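The woman who mends the town's computers, and would quite like you to write your passwords down

Wed 22 September

She's late and so am I. Driltard is the shop at the bottom end of Lorkach high street, between the dry cleaner and a unit that used to sell beds, and when I get there she is still trying to get the shutter up with one hand, tea in the other. No she doesn't want help. It goes up.

She has run the place on her own since her business partner moved away. Sells second-hand computers, mends first-hand ones, spends more of the day than you'd think talking to people about printers. She doesn't want her name in this. "Put the shop. Everyone calls me Driltard anyway. I get Christmas cards addressed to Mrs Driltard."

I'd come to ask about old machines and why people hang on to them. We got there in the end, but she wanted to start with the rent.

"It's gone up by 829 a year. I can tell you that without looking it up because I've been waking up with it. And the landlord's very nice, he brought it round by hand. I'd have prefered an email, then I could've sworn at it."

So is the shop closing? "No. Ask me again in December." She laughs, then goes quiet and moves some boxes off a chair so I can sit.

How she started. Not with computers at all, it was sewing machines. Her aunt had a stall at the covered market, haberdashery mostly, and took in machines for repair on the side. "I was the one with small hands. I'd be given the bit nobody could reach. You learn there's always a screw under the label." She still does the odd sewing machine, there's one behind the counter with a ticket on it, though she says she loses money every time. A zip's a zip, she says, but a foot pedal can take up your whole afternoon.

The move to computers came by way of an office job. She was doing wages for a coach firm and was the only person in the room who'd open the back of anything. People from other floors began turning up at her desk. "I was doing two jobs and being paid for the boring one." She left, did an evening course at Dramum, the old college up by the hospital, and hated most of it. The tutor read from the book. But the last half hour of every class they were let loose on a cupboard of dead office towers, and she stayed for that.

What did she learn from the cupboard? "That most of them weren't dead."

This turns out to be her big subject and she gets up to talk about it, walks about a bit. People think a computer dies like a person, she says, all of it at once. What goes is one part. A fan, a drive, the power supply. The rest would carry on for years if anyone let it. She has a customer, retired, writes a parish newsletter, who has had the same tower since before the shop opened and has had nearly everything in it changed. "Like the broom with the new head and the new handle. He won't hear of it being a different computer. It's got his sticker on."

And is it worth it? Moneywise?

"Depends what you call worth it. If you're paying me by the hour, and you want it to play games, no. If you want letters and a bit of banking and looking at the grandchildren, then yes, nearly always. People come in having been told they need to spend a fortune. What they need is the dust out and more memory."

Dust gets its own ten minutes. I'll spare you most of it. Pet hair is worse than smoke, she says, and a machine on a carpet is worse than either. Get it up off the floor. On a brick if you like, on a phone book if you've still got one. And don't hoover it. I admit I have hoovered mine. Long look.

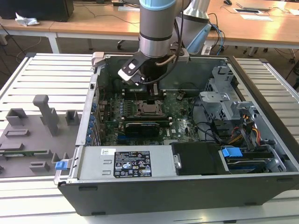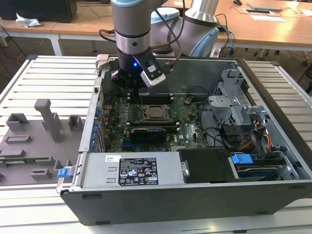 Desktop tower on its side with the cover off, graphics card still in.

She likes towers best, the big ugly ones out of offices. Dell and the like, comes in by the carload when a firm clears a floor. Room to get your hands in. Laptops she'll do but with a face on. "Everything's glued. You want to change a battery and you're there with a hairdryer like you're getting a stamp off an envelope." She thinks whoever decided on glue ought to have to come and sit in the shop on a Saturday and explain it to the customers themselves.

Phone goes. Someone's printer. I drink my tea and read the noticeboard — lost cat, piano lessons, a card for a man who sharpens mower blades, a timetable for a bus that I'm fairly sure stopped running. She keeps the receiver under her chin the whole time and sorts screws into an egg box while she talks. Is it plugged in. Yes but at the wall. There we are then. No, no charge, bye love.

"That's a lot of the job," she says. "And I can't bill for it. What would I put."

Which gets us on to what I thought was going to be the interview. Why do people keep the old ones? Not use them, keep them. Lofts, wardrobes, under the bed. I've got two myself and couldn't tell you what's on either.

She has a theory. It's the photos. People know they should copy the photos off and they don't, and the longer they leave it the more it feels like a job for a whole weekend, and there's never a whole weekend. So the computer goes in the loft as a sort of promise. Then somebody dies and the family find it.

"I get those. More than you'd expect. They come in with it in their arms like a baby. And they don't know the password, and they don't know if there's anything on it, and they don't always want to know." She's careful with these. Won't look at anything more than she has to. Copies it over, gives them the drive in an envelope, tells them to put it somewhere for a bit if it's too soon. Once it was nothing but crosswords, she says. Hundreds, a person's whole retirement in crosswords, all dated. The daughter was thrilled with them.

So her advice, and she'd like it in here please, is write the passwords down. On paper. In a book, in a drawer, and tell one person which drawer. "I know you're told not to. But the burglar doesn't want your crosswords. Your daughter does."

Also copy the photos. "Do 10. Do ten tonight, while the kettle's on. Don't do all of them, you'll never do all of them." (I have since done mine. Well, I've done some.)

I ask what's the oldest thing she's had going. She has to think. Not the newsletter man's, there was a till system at the ironmonger's which ran on a program called Miranda, made by a firm that packed up ages ago. No manual, no disks. It printed its receipts in capitals and thought every month had 30 days. The ironmonger knew what it did wrong and put it right by hand in the margin, every month end, and didn't see why he should learn the faults of a new one. She kept it alive with bits out of other machines until he retired. "I was more upset than he was. He was off to live by the sea."

Does she still have it? She points upwards. It's in her loft. Right.

Other things, quickly, as she had a customer by then and I was writing on my knee.

On selling second-hand. She wipes everything herself, every drive, and gives 4 months' cover, which she picked because three sounded mean and six frightened her. Hardly anything comes back. What does come back is usually cats.

On young people. Doesn't agree they're good with computers. Good with phones. She had a lad in on work experience who'd never seen the inside of anything, was scared to touch it, thought it would all be sealed. By the Thursday he had three in bits and his sleeves rolled up and she had to send him home for his tea. He comes in on his own account now and goes through the spares box. She lets him have what he likes as long as he tells her what it's for.

On tools. One good screwdriver. Don't buy the set of forty, you'll use two and lose the one you need. She's had hers since the market and it was her aunt's before that, and yes it was for sewing machines. Fits.

On the rent again, at the door. She might take in a shelf of something else, wool perhaps, there's no wool in Lorkach any more and people do ask. Haberdashery one side and computers the other. I said her aunt would approve. "She'd say what took you so long, and she'd say my prices are daft."

Driltard's open every day but Monday. Shutter sticks, so give her five mintues.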